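Workshop > Notebooks > Redemption cabinets > Penthorpe

25/08/2026

Ticket payout fault on the Penthorpe cabinet returned from the Tenby arcade. The operator's sheet states that the machine pays short on larger wins. On the bench, a win of 500 tickets paid 156 and then stopped with code 7 on the display. The coin mechanism was checked first and accepts all coins correctly.

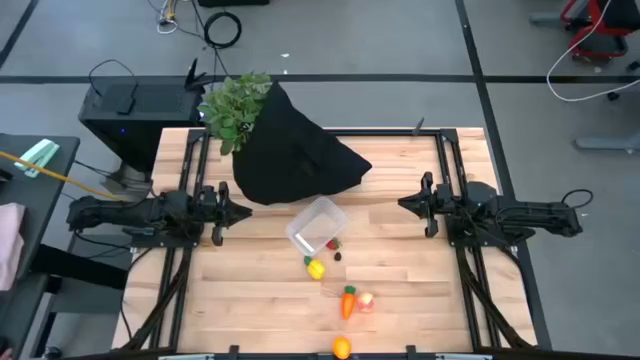 Kaj Ravn: I would not trust code 7 on this board. We had the same code on the Fivport unit and the fault was in the ticket sensor lead, not in the motor.

The sensor lead was therefore removed and tested for continuity while being flexed. It failed near the plug. A replacement was made up from workshop stock, and the old lead has been labelled and kept for Tiziana Caputo.

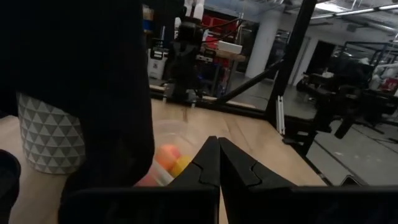
The payout test was then repeated with the new lead. The machine paid 500 in full, and a second run set at 570 also finished without a code. The motor ran evenly throughout - no adjustment was made to it.

Faisal Pirzada asks that the volume be left at the operator's setting. This has been noted on the job card. 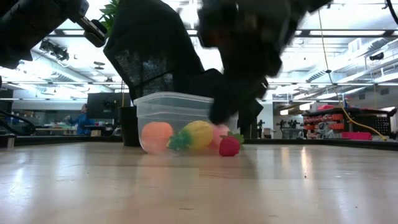 The low-ticket warning remains to be checked. It should light before the tray is empty, and the Martinelli manual gives no level for it.
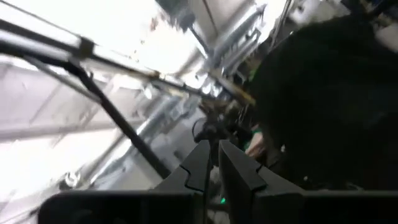
The warning lamp on this cabinet is a red bulb behind a scratched lens and is hard to see from the front. Dario Gatti proposes an indicator instead. A small green light of the kind glowing at the base of the gripper, between the two fingers, would be about the right size, though amber would suit a warning better. Parts to be priced in September.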